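# One table is a thin place to stand

Most papers on learned manipulation now report a success rate from a single desk, with one arm and one arrangement of objects. I have done this myself. I think we should stop treating the number as a result about the method.
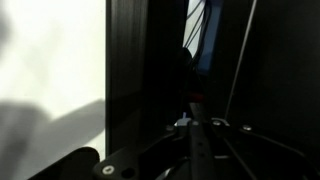
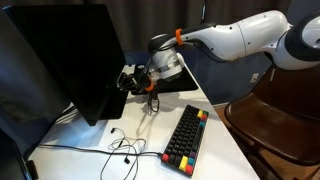
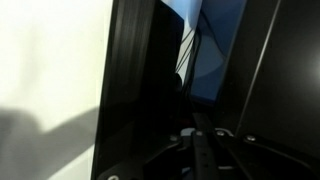
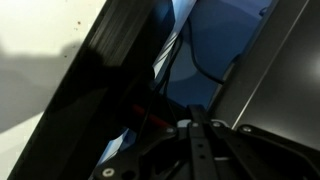
My complaint is with how we write down what a robot was looking at when it passed or failed. The usual paper has one wide view of the workspace and a table of percentages. The wide view is easy to read: a white arm with two orange bands, a black gripper near the side of a monitor, a keyboard, some earphones in a tangle. A reader nods and moves on to the numbers. The views from the gripper are another matter. In all three of them a tall black panel stands beside a plain pale surface with a soft grey shadow across it, the gripper's own plates fill the bottom, and the rest is mostly dark. In one of the three the blue beyond the panel is plainly a screen, and in the other two I would hesitate to say what it is. If the policy takes its input at the wrist, that is the evidence it works from, and the paper should show it.

Shadows are the part I worry about most. A shadow on a plain white background is a strong, simple cue, and a network will use it if it helps. Move a lamp and it changes shape. At Dervishi we trained a reaching policy on 1,000 demonstrations and tested it on 129 trials, all in the same room with the blinds down. It did well. Then Xiaoqing Tang ran the same trials on a Saturday morning with the blinds up, and the arm stopped short of the target again and again. Nothing had been moved. We had written a full draft by then, and the draft said the policy was robust to clutter. It was, under one set of lamps.

The usual answer is to collect more data. I have no quarrel with more data, but a further thousand demonstrations from the same desk would have told us very little. We would have got a better number and the same blind spot. What helped was dull work. We masked the upper left of the wrist image and ran the tests again, then masked the lower edge, then swapped the background for flat grey. The policy fell apart with the first mask and hardly changed with the second. That took 3 days and no new demonstrations, and I now think it should have been the first table in the paper.

Dragica Pavlović disagrees with me on this, and her case is a fair one. She says masking tests are easy to over-read, since a blanked region is itself something the network has never seen. A drop may mean the region mattered, or only that the patch of grey was strange. She would sooner see the same policy run in two other rooms. I agree that the second room is the better test. I also know how many groups have a second room with a working arm in it, and how long it took us to get ours level — 8 weeks, most of them spent waiting for a bracket.

So I would ask for something smaller. Alongside every headline success rate, print a handful of wrist views from the trials that failed, picked at random and left at the brightness the policy received. Say what the lights were. Say whether the gripper could see its own shadow. Report one masking test, with Dragica's warning attached to it. None of this needs new equipment, and a reviewer can check it in an afternoon.

There will be objections about page limits. We could drop the wide view to make room, though I would rather lose the diagram of the network, which in our last draft took up half a page and had been copied with small changes from the draft before.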